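Work and Automation, Unit 4: Shared Handling Tasks
Despina Panagiotou
December

4.1 Scope of this unit

Units 1 to 3 covered fixed automation: conveyors, palletizers, and cells behind fences. In those cases the change for the worker is mostly one of location. The person stands outside the fence, feeds the cell, and clears its faults. This unit covers a different arrangement, in which a robot holds one part of a load and a person works on the same load within arm's reach. The main case is the Terden plant, where long bars are moved between storage and an assembly station. Read the Terden case sheet before the session.

4.2 Terms

Handling task: any step in which the part changes position or orientation but is not otherwise altered.

Shared handling: a handling task in which a person and a machine are in contact with the same part, or may be, during the same step.

Lead: the party that sets the pace and path of the movement. The lead can change within one task. At Terden the written procedure names the lead for each step.

Residual task: work left to people after a process has been automated. Residual tasks are often short and irregular and are rarely listed in the original job description.

4.3 The task before the change

Before the change, the bar task at Terden was done by two people, one at each end. The training period was 2 days. The procedure was a single page and left most decisions to the pair: who called the lift, which way to turn, when to set down. Makis Chrysikopoulos, shift lead at the time, described the method in his interview as "whoever is walking backward gives the orders." The rule does not appear in any plant document. It was passed on during training and was followed on all shifts.

Note for the written assignment: informal rules of this kind are the part of a job most easily lost when the task is redesigned. The engineering group worked from the single page and did not know about the rule until the trial had started.

4.4 The task after the change

The revised procedure has 14 steps. Of the two people, one was moved to inspection and one stayed with the bar. The remaining operator does the following:

- checks the bar for visible damage and loose material
- confirms the grip before the lift is released
- guides the free end where the procedure calls for it
- stops the task if the part shifts
- records the stop and its cause

Only the third item resembles the old work. The others are checking and reporting duties. The pay grade was left unchanged for the first period and then reviewed; the review is discussed in Unit 6.

4.5 Grip and surface condition

A person adjusts grip force without attending to it. With a robot hand, force and finger placement have to be set or learned, and both depend on the surface of the part. Four conditions matter for long bars:

Friction. A hard, smooth face and a fibrous face behave differently under the same force. Dust lowers friction on both, and loose fibers can collect on the fingertips.

Contact area. Fingers pressing on a narrow underside carry the load on small patches. Brackets and steps in the profile change where those patches fall.

Balance. If the bar is held away from its center of mass, the hand must resist a turning load as well as the weight. A second contact point on top of the bar reduces this load.

Compliance. A covering that compresses will let the bar settle after the grip is closed. The operator should allow for settling before confirming.

The contact points for a bar held from above and below:
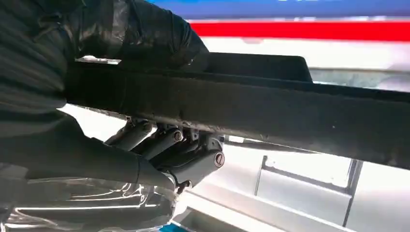
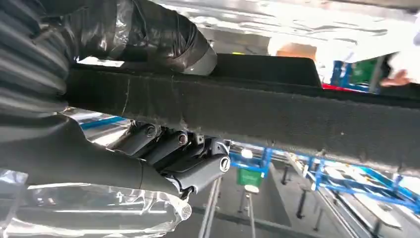

In the Terden trial, operators were asked to confirm the grip by looking at the underside of the bar. Several reported that this put them in an awkward posture, with the head low and one shoulder forward. Eirini Kourkoulas, who ran the ergonomic review, recommended a change in working height and a pause of 2 seconds after the grip closes. The pause was adopted at once. The height change took longer, as the station was also used by a second product line.

4.6 Effects on pace

Cycle time for a single bar went up in the trial. The manual pair finished a bar in 23 seconds; the shared task took 30. Management accepted the slower figure on the grounds that one operator was now free for inspection. Operators judged it differently. Waiting for the machine was described as more tiring than lifting, and the waits were too short to be used for anything else.

Two measures should be kept apart in your analysis:

(a) labor time per bar, meaning the total time of all people involved
(b) elapsed time per bar, from first contact to release

Under the manual method, (a) is twice (b). Under the shared method, with one operator present throughout, the two are equal. Labor time per bar therefore fell from 46 seconds to 30, while elapsed time rose. Reports from the plant quote one or the other, depending on the author, and often do not say which.

4.7 Responsibility for faults

The procedure states that the operator confirms the grip. If a bar slips after confirmation, the log records an operator-confirmed fault. Fotis Triantafyllou, the shop steward, objected to the wording. His position was that a visual check cannot establish grip force, so the confirmation should cover only what a person can see. The log now has separate entries for visible position and for grip. The second is filled in by the control system.

This case is commonly compared with the Drusell warehouse (Unit 3), where the worker had no part in confirming the grip and no means of stopping a lift early. Neither arrangement settles the question of training. At Drusell the operators were trained on the fence and the reset procedure only.

4.8 Reading and assignment

Required: Terden case sheet; Lahtinen, L., course reader, chapter on residual tasks.
Optional: Konstantinidis site notes, section on job rotation.

Write two pages on one of the following.

Topic A. Take a handling task you have done or observed. List its informal rules and state which would survive a written procedure of the Terden type.

Topic B. Redraft the operator duties in 4.4 so that each duty names what the operator can perceive directly and what must come from the control system.

Topic C. Using the figures in 4.6, argue for or against the shared method from the position of the operator moved to inspection.

Drafts go to Leena Lahtinen for comment before the final version is handed in. Bring a printed copy of the 4.4 list to the next session, which begins with the Pretomero case.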